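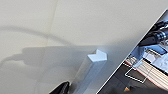
Clear block with its white corner cap, on the cream tabletop.

Stiketti Clear Block, tall, with white cap
Item 2402, from Grundale

We've wanted to carry these for ages, and the first batch finally came in this November! It's a tall rectangular block, see-through, with a small white angled piece over one end. Set it on a pale table and the color of the table comes right through the sides, so mostly what you notice is bright edges and that crisp white corner. We love how little room it takes up visually.

The design is by Fumiko Ishida, who also drew the Salian shelf labels we sell. She wanted something you could stand at the end of a row of cards or notebooks without hiding them. Waraporn Rattanakul has had 2 of the samples on her desk since spring and won't give them back – she keeps recipe cards between them.

The block comes with the cap fitted. Caps can be ordered separately in packs of 20, white only for now. 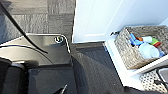

If you're buying for shelves as well as a desk, get a few more than you think you need. They move around the house (ours do, anyway), and a pair at the end of a row of paperbacks looks great against white shelving. They're fine next to baskets too, as long as the basket has a flat side to sit against. For heavy hardcovers we'd point you to the Truditz bookend, which has a wide foot and weighs a good deal more.

Cleaning: soft cloth, lukewarm water, a drop of dish soap if it needs it. Skip glass spray and paper towels. Fingerprints do show on the clear sides, more so in a sunny window.

Orders of 25 or more ship in one carton straight from Grundale and take roughly a week longer. Smaller orders leave from our own stockroom, usually the next morning if you order before 2 p.m.

Goes with: Salian shelf labels, Stiketti card tray, Truditz bookend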